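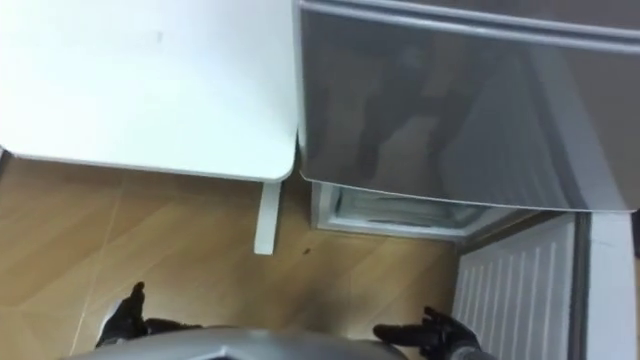
Talks & Handouts > Shared Spaces
November | Speaker notes from the Claltance lunchtime series, Skidham

Good afternoon, everyone, and thank you for giving up part of your lunch. (Wait for the chairs to settle. People will still be coming in with plates, so go slowly through this bit.) I've been asked to talk about the small refrigerator, and I did wonder whether I could fill the time with it, but once I started writing I had the opposite trouble!

Start with the email story. When we moved into the Rizk building, the kitchen thread ran to 1,069 messages before somebody mercifully archived it, and I went back and read a good part of it, with a pot of coffee beside me. A few were about the dishwasher. Nearly all the rest were about the little fridge: whose yogurt, whose lunch, why is the drawer stuck again. (Pause. They usually laugh at the drawer.)

Now the main point, which I'll say early in case the fire drill gets us. A small fridge wants a table next to it. You open the door, you find that what you're after is behind something else, and you need a place to put the something else down. If there's no table you put it on the floor, or you hold it under your chin, and I have seen grown adults do both. Ours at Skidham has a plain white table right beside it, and I think that table has done more for the peace of the office than any sign we ever taped up.

(Slide.) So, the bottle goes on the table first, then the drawer comes out, then you look in the drawer. I know it sounds like I'm teaching you to walk. But try it the other way, with a bottle in one hand and the other hand tugging at a clear plastic drawer, and you'll see how quickly the whole thing goes crooked on its runners.
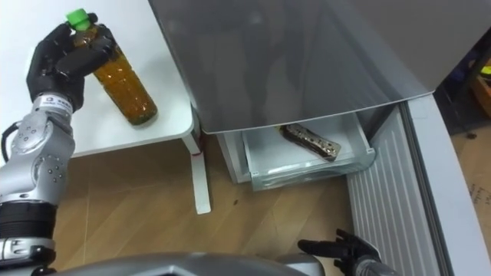 Rhiannon Prosser wrote to me after the first time I gave this talk to say that she agreed about the table but thought I was far too easy on snacks. Her view was that a wrapped bar has no business in a refrigerator at all, that it goes hard as a roof tile, and that the drawer ought to be saved for fruit. I read her note twice and I've gone back and forth on it ever since. I like a cold chocolate bar myself, especially in August, when the Uvau side of the building gets all the afternoon sun. Ask the room for a show of hands here. It gets lively, so leave time.

Where I've landed is that a snack may live in the drawer if you mean to eat it that day. Put your initials on the wrapper with a marker. The low drawer is a kind spot for small things, I find, because on a shelf they slide behind the milk and you meet them again in spring. Down there you can look straight in from above and see what you've got. 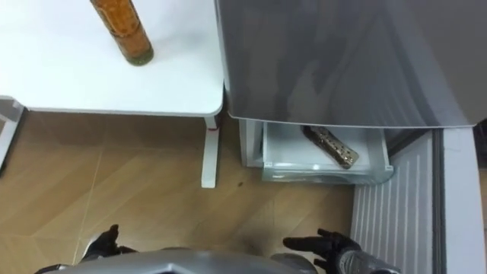
Then there's bottled tea, and I have opinions. Put the cap back on tightly, please, even if you're only pouring half a glass and coming straight back. Bottles go in the door if they fit and on the shelf if they don't, and never flat in the drawer. If you set one down on the table while you rummage, take it with you or put it back before you close up. I left one out myself last month and had to own up to it in the hallway.

(If running long, skip to the cleaning part.)

Cleaning takes two cloths, one damp and one dry. Lift the drawer all the way out, wash it in the sink with dish soap, and let it drain while you do the shelves. Sweep the floor in front while you're down there, and give the tabletop a wipe too.

The handout is number 1724 on the shared drive, and I've left paper copies by the door. Questions now, and if anyone wants to take Rhiannon's side about the snack bars, please do, I'd love to hear it.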